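How One Radio Station Stays Apart From Another

A radio station sends out waves from a metal antenna. The waves spread through the air, and a radio in a kitchen or a car picks some of them up. Every station in the area does this at the same time, so a receiver needs a way to select one signal and ignore the rest.

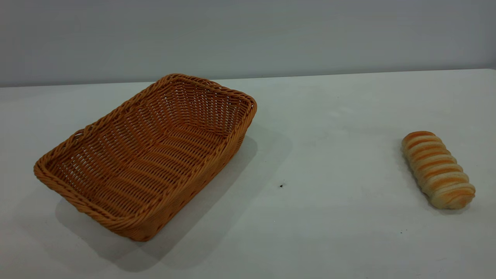

Prokadard Radio | Transmission Department | Pages for Young Listeners
Text: Shabnam Ansari. Checked by Igor Sokol.

The selection is done by frequency. Frequency is the number of waves that pass a point in one second. FM stations use very high frequencies, measured in megahertz. One megahertz is one million waves per second. A station marked 100 on the dial sends out 100 million waves each second.

Radio waves travel at the speed of light. To find the length of one wave in meters, engineers divide 300 by the frequency in megahertz. For a station at 100, the answer is three meters.

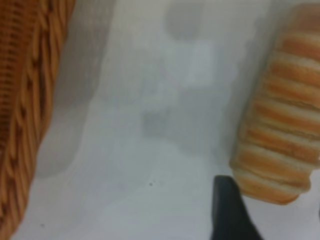

Why does a station's antenna stand on a hill or a tall mast?
FM waves travel in nearly straight lines, and hills and large buildings weaken them. A high antenna has fewer things in its way. Ours is on the ridge at Dement.

Sound is added to the wave at the transmitter. When a presenter speaks, the microphone turns the sound into an electrical signal. The transmitter uses that signal to push the frequency of the wave slightly up and slightly down. 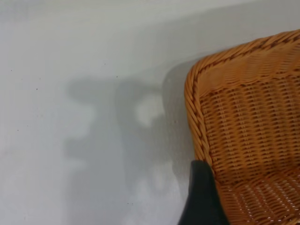 These small changes are called modulation. The letters FM stand for frequency modulation. The receiver measures the changes and turns them back into sound through a loudspeaker.

Modulation means that a station takes up a little room on both sides of its number on the dial. If two strong stations are placed too near each other, their signals overlap and the listener hears noise or the wrong program. The remedy is a gap. Think of the basket as one station and the bread roll as another: the wide stretch of white table between them is the part of the dial left unused in that area. A station far away may use the same part, because its signal is weak by the time it arrives.

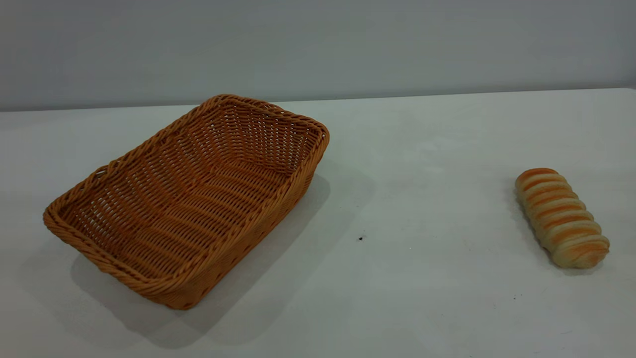
Tuning a radio means setting it to accept one narrow group of frequencies. Inside is a circuit that responds strongly to that group and weakly to all others. A good circuit is called selective. Look at the basket again and note the thick braided rim that goes all the way around the opening. It marks clearly where the basket ends, and a selective circuit has a clear edge of the same kind. A poor circuit lets in part of the next station.

Words to know
Antenna: metal that sends or receives radio waves.
Megahertz: one million waves per second.
Receiver: the technical name for a radio set.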